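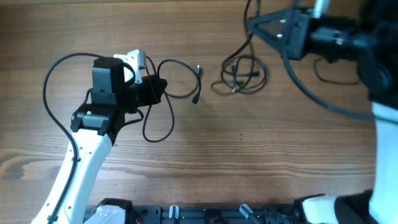
How to coil a cable so it doesn't tangle

Last updated: October 16, 2026

Most thin leads end up in a knot because they are wrapped tightly round a hand and dropped in a drawer. Over-under coiling takes a little practice and works on nearly any soft cable.

Getting the knots out

Unplug the lead at both ends and lay it on a clear part of the table. Find one plug and leave it where it is. Work from the other one, backing it out through the loops. Don't pull on a knot. Push slack into it until it opens, then run the whole length through your fingers to take out any twist.

Coiling

1. Hold one plug in your left hand, with the end pointing towards you.
2. Bring up enough cable for a loop as wide as your palm. Lay it in your left hand.
3. For the next loop, turn your right hand over so the cable goes in from underneath.
4. Carry on, one over and one under, until you have a short tail left.
5. Close the coil with a hook-and-loop strap. Avoid wire ties on thin leads.

If the coil springs into a figure of eight, you have done two overs in a row. Go back a couple of loops.

Storing

Put each coil in its own small bag or box section and label it by device. Effie Baird keeps hers flat in a shallow drawer, 40 cm wide, with the longest leads at the back. Don't hang thin cables by the plug.

Filed under: Tidying, Desk and Table
88 shares | 413 views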